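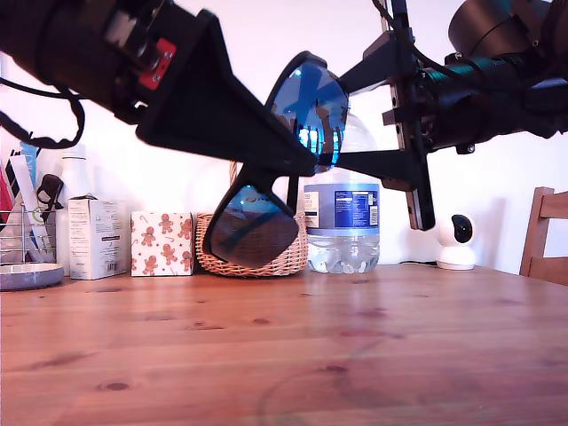

Attachment 1: the sunglasses, mirrored side showing

Ticket 1000 – Vulow sunglasses, smeary lenses and a loose-feeling arm
Opened by: Ezequiel Villalobos, Mollville
Date: 1 February 2022
Status: Waiting for reply

Hello, and thank you for taking the time to read this. I bought these sunglasses from the Cifuentes shop in March last year and I've been ever so fond of them. They have a black frame and a lovely blue mirror finish. Lately I can't get the lenses clear, whatever I do, and one of the arms feels looser than the other when I put them on. I've written down what I've tried so far, in case it saves you asking.

Step 1. Rinsed both lenses under the tap with a drop of washing-up liquid and patted them dry with a cotton tea towel. Better for a day, then a haze came back near the nose. I do wear sun cream most of the year, so that may well be part of it.

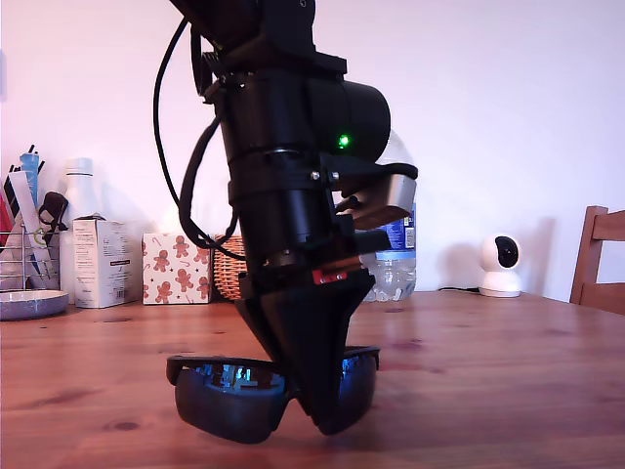 Step 2. Opened both arms right out and tried the glasses on the pine table, which is the flattest thing I own. I couldn't feel any rocking, so I don't believe the frame is bent – but please do say if there's a better way to check.

Step 3. Tightened the hinge screw with the little driver from my Hasa repair kit. It took 2 small turns and then stopped, and I didn't like to force it. The arm held nicely until I'd been out with the dog, and by the time I got home it was flopping about again.

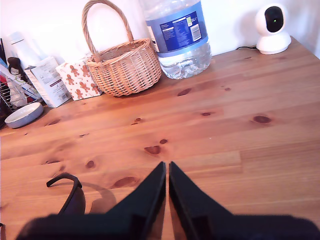
I did wonder about a dab of clear nail varnish on the thread, as my sister swears by it for her reading glasses, but I thought I had better ask you first in case it spoils the guarantee.

Step 4. Left them alone for 30 days and wore my old pair. No change at all when I went back to them, haze and all.

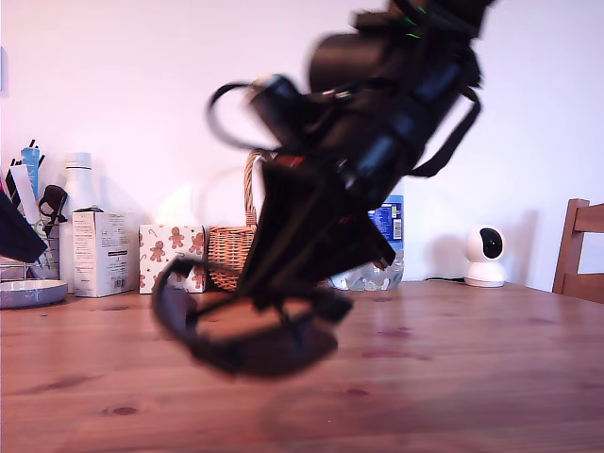
So my questions are whether the mirror coating can be cleaned with anything stronger than soap, and whether you could post me a new screw. I'd gladly pay for it. I'm at home most mornings if it's easier to ring, and I'll keep them out of the car until I hear from you.

With kind regards,
Ezequiel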